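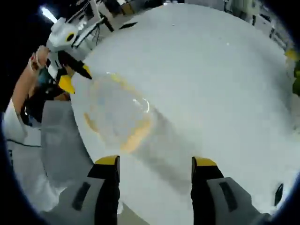
Tamara Fedoruk

LEIA-ME – mesa branca, coisas transparentes

Oi! Se você baixou a pasta Molley e abriu este arquivo antes de abrir o resto, já ganhou minha simpatia. Escrevi isto num sábado, com café do lado, e vou atualizando quando dá.

O que tem aqui

A pasta reúne 3.683 registros de uma atividade bem simples: pegar, empurrar e mudar de lugar objetos transparentes em cima de uma mesa branca. São copos, potinhos, pratinhos, tampas, coisas de cozinha que todo mundo tem no armário. A coleção começou em maio, quando eu estava desmontando a cozinha antiga do Arrieta (é assim que a gente chama o apartamento, por causa do nome do prédio) e percebi que metade da louça era transparente e que eu mesma vivia esbarrando nela.

São 29 objetos no total, guardados em duas caixas. A lista completa está em objetos.txt, com o material de cada um quando eu sei qual é. Quando não sei, está escrito "não sei" mesmo. Olhando de cima, vidro e plástico se confundem demais, e prefiro deixar o campo assim a chutar. O mesmo vale para copo e pratinho: tem peça redonda que, vista de cima, podia ser qualquer um dos dois. Na foto de capa tem uma dessas, com um tom amarelo-alaranjado na borda e um brilhinho branco à direita, e o branco da mesa aparecendo meio azulado através dela. Acho linda.

Sobre a mesa

É um tampo grande e branco que comprei usado. Eu queria fundo claro e sem desenho, e nisso ele cumpre o papel, mas não espere uma superfície de catálogo! Tem pontinhos e marquinhas espalhados, e eu não apaguei nada disso. Se o seu trabalho depende de fundo liso de verdade, filtre pelo campo "tampo" e fique só com os registros marcados como "limpo".

As sombras também ficaram todas. Em muitas cenas a sombra cinza chama mais atenção do que o próprio objeto, e para quem estuda transparência isso é metade da graça. O Niilo Lahtinen, que organizou as etiquetas comigo, queria separar sombra de objeto em campos diferentes. Fizemos isso em 3.000 registros e depois a paciência acabou – os outros têm só o objeto marcado. Desculpa, Niilo.

Como está organizado

Cada subpasta tem o nome do objeto e um número de sequência. Dentro dela ficam as imagens e um arquivo notas.txt, que eu preenchia na hora, às vezes com pressa, às vezes contando a vida. Os campos são:

objeto – nome curto, em português, sem acento
posicao – centro, canto ou beirada
luz – janela, lâmpada ou as duas
tampo – limpo ou marcado
obs – texto livre (leia, tem coisa útil no meio da bobagem)

Um aviso sobre "posicao": eu chamava de "beirada" tudo que ficava a menos de um palmo da borda. Um palmo meu, que é pequeno. O Niilo tem mão grande e usou o palmo dele, então os dois critérios convivem ali dentro e ainda não refiz.

Problemas que eu já conheço

Alguns potinhos iguais trocaram de número entre si nas primeiras sessões. Se você encontrar o pote 2 com uma nota que fala de riscos na lateral, é bem provável que seja o pote vizinho.

A versão Gurkham, mais antiga, usava nomes em inglês e tinha uma coluna a mais, chamada "grip", que eu tirei. Scripts feitos para ela vão reclamar. Tem um conversor na pasta util, e funciona, mas só com os nomes de arquivo originais.

Faltam registros à noite. Tentei, e com a lâmpada da cozinha eu mal achava os objetos na mesa, que dirá marcar o contorno deles direito.

Uso

Pode usar em aula, em trabalho, em brincadeira de fim de semana. Só peço que cite o nome da pasta e me avise se achar etiqueta errada (vai achar!). O endereço está em contato.txt. A cópia mais nova fica sempre no servidor da Sinmont, e as outras que circulam por aí podem estar sem as correções de sombra.

Próxima coisa que quero incluir: jarras. Já lavei três.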